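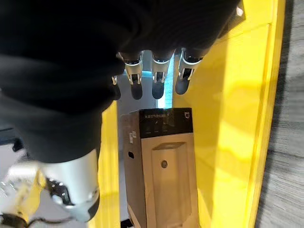
Wrist camera, pre-grasp masking

January 15, 2026. Branch prultska-mask, with Lieven.

Box detector still loses the top edge when the fingers come in over it. The sleeve is worse than the fingers: black fabric over most of the upper left, and the folds move with wrist pose, so the static mask from July doesn't fit. Segmenter also merges the sleeve with the black printed band on the carton whenever the two get close.

Changes:
- Mask now rendered from joint state, fingers only. Sleeve handled by a learned mask, dilated 8 px.
- Box top fitted from the kraft/yellow boundary on both sides. Band ignored.
- Small round hole in the front face kept as a yaw check. Weak, but free.
- Exposure clamped. Bright patches on the yellow were pulling auto gain down and the fingertip pads went to solid black.

Replayed 136 logged approaches. 14 failures before, 5 after. All 5 have the sleeve across a top corner of the box. Planner should reject those wrist angles; Griet has the cost term half written in Zoklow.

Open: mask lags one cycle behind the joints on fast descents. Check timestamps before touching the filter.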